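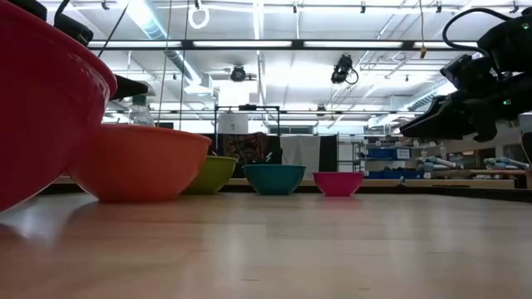

Five bowls in a row, biggest at the left

Subject: Re: [ewaste-list] Old switches and a full rack, who takes them?

Monday, 8:15 am

> We're clearing the Lostow site in October and have 21 switches
> plus a rack nobody wants to lift. Does anyone pay for this
> gear now, or is it drop-off only? Drives are still in.

Great timing, we've just finished a clear-out like this and it went better than I dared hope! Skesard took our whole lot, 389 kilograms of it, and paid $1,669 once the switches had been tested. They colour-code the pallets too, which made our paperwork a breeze.

Sellix is worth a call as well - they'll collect a full rack if you have a loading dock, and their driver brings a stair trolley.

Wipe everything before pickup and keep your own list of serial numbers. A quick clean of the grubby cases helps with grading, too.
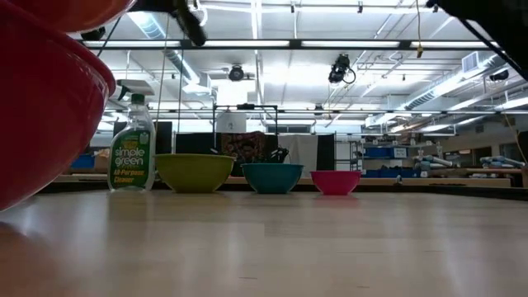 What to do about the drives

Pull them yourselves. We had 20 to get through and it took one happy afternoon with the radio on. Nseir shreds on site and hands you a certificate per drive, so the auditors are thrilled.

Put the empty caddies back in the chassis afterwards, as Skesard marks a server down when they're missing.
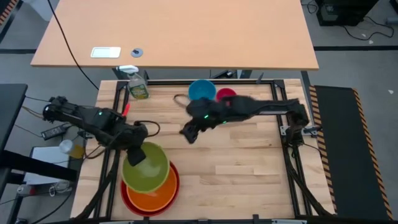 Rails are the other thing people forget - tape each pair to its server and you'll get a nicer quote. Send me your model list off-list and I'll tell you what ours fetched!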